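How to Prepare Orchestral Parts for a Premiere

Last updated 2025-01-05

This page covers the preparation of a printed part set for a new orchestral work, from the locked score to the folders on the stands. It assumes the score is complete and proofread. If the composer is still changing notes, stop and wait. Changes made after extraction have to be entered in two places, and one of them is usually missed.

The procedure was written up by Arash Abbasi, librarian of the Gollton Sinfonia, during work on the Tsoukalas piano concerto. That piece runs 34 minutes and is used for the figures below.

1. Lock the score

Save a dated copy and make it read-only. Confirm the instrumentation with the composer in writing, including doublings. "Flute 2 (also piccolo)" and "Piccolo (also flute 2)" produce different folders and in some orchestras different pay.

Number every bar. Put the number at the start of each system in the score and under each bar in the parts. Rehearsal letters go at structural points, no more than 20 bars apart where the music allows. Do not restart the bar count at a new movement if there is an attacca.
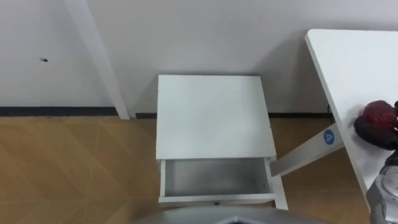 White nightstand, drawer open

2. Extract the parts

Create one part per player for winds, brass and percussion, and one per desk for strings. Horns 1 and 3 should not share a page with 2 and 4. For percussion, ask the section principal first. Some want individual parts and some want a full percussion score for each player.

Set the staff size before anything else. Use 7 mm for winds and brass, and slightly larger for strings, who read two to a stand. Changing the staff size later moves every page turn.

Turn on multi-bar rests, then check where they break. A rest must break at each rehearsal letter, tempo change, meter change and double bar. A rest of 51 bars with no break in it is of little use to a trombonist when the conductor starts from letter K.

3. Place the page turns

Work through each part with the tempo marking in mind. A turn needs a rest long enough to lower the instrument, turn and raise it again:

Strings: three seconds, or a passage one player of the desk can drop
Woodwinds: three seconds
Brass with mutes: five seconds, plus the mute change
Harp: five seconds, plus any pedal changes
Timpani: as long as the retuning takes, plus two seconds

Leave the bottom third of a page blank if that puts the turn in a rest. Mark short turns "V.S." and write "time" where the turn is comfortable. If no turn is possible, use a fold-out of three pages. Fold-outs wider than three pages fall off the stand.
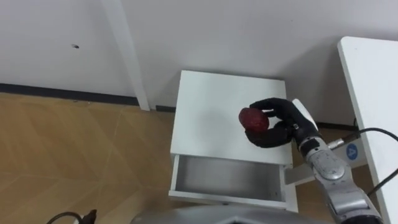
Dark red object held above the cabinet top

4. Add cues

Add a cue after any rest longer than 16 bars, and before any exposed entry. Choose a line the player can hear from that seat. The second bassoon can hear the clarinets and probably cannot hear the harp. In a concerto the solo instrument is the safest source.

Print cues at 70 percent size, with stems in one direction, and name the instrument. Transpose them to the key of the reading player. Keep the full-size rest in the bar so that the cue is not played by mistake.

5. Proofread

Proofread on paper. Read each part twice, once against the score and once alone. The second reading catches collisions, missing clefs at system breaks, and mute instructions that were never canceled.

Check these in every part:

Title, composer, instrument name and transposition on page one
Bar number of the last bar, which must match the score
Pizz. and arco in pairs
Courtesy accidentals after a page turn
Tempo text present in all parts, including the ones that are resting

The Gollton set failed on the second item. One horn part ended a bar early after a 2/4 bar was merged into the bar before it.
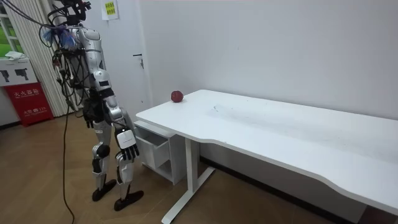
Humanoid robot beside the white desk

6. Print and bind

Print on 100 gsm offset paper, off-white and uncoated. Thinner paper lets the reverse side show through under stand lights, and coated stock reflects. The page should be at least 9.5 by 12.5 inches. Letter size is acceptable for a reading session only.

Bind with saddle stitching up to 32 pages. Over that, tape the pages accordion style with cloth tape on the spine side – ordinary clear tape splits in dry halls. Do not use comb or coil binding for strings. It is audible at a pianissimo turn.

Bekari-size folders hold a full string part flat. If yours are smaller, test one folded part before printing the rest.

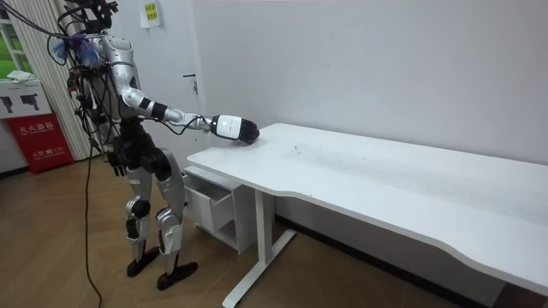 7. Send out the practice set

Principal strings get their parts first, so that bowings can be entered. Allow two weeks for the concertmaster and one more for the other principals. Copy the bowings into the back desks by hand in soft pencil. Scan each bowed principal part before it goes into a folder.

For an April premiere, the Gollton winds and brass had PDFs in early March and the bowed string parts a week after that. Mark all PDFs "practice copy" in the footer. Players will otherwise bring their own printouts to the hall and miss the corrections.

8. Handle corrections

Keep one errata list, sorted by instrument and then by bar. Each line gives the bar, the beat, what is printed and what it should be. Gendus Editions, which holds the rental material for the concerto, accepts the list as a plain spreadsheet.

For a wrong note or dynamic, correct the part in pencil during the break. For anything longer than two bars, print a paste-over on label stock at the same staff size. Reprint a full page only when there are more than five corrections on it, and check that the new page turns in the same place as the old one.

After the last performance, collect the parts before the players leave the stage. Do not erase the bowings. Enter the final errata in the locked score, save it under a new version number, and extract a fresh set from that file for the publisher.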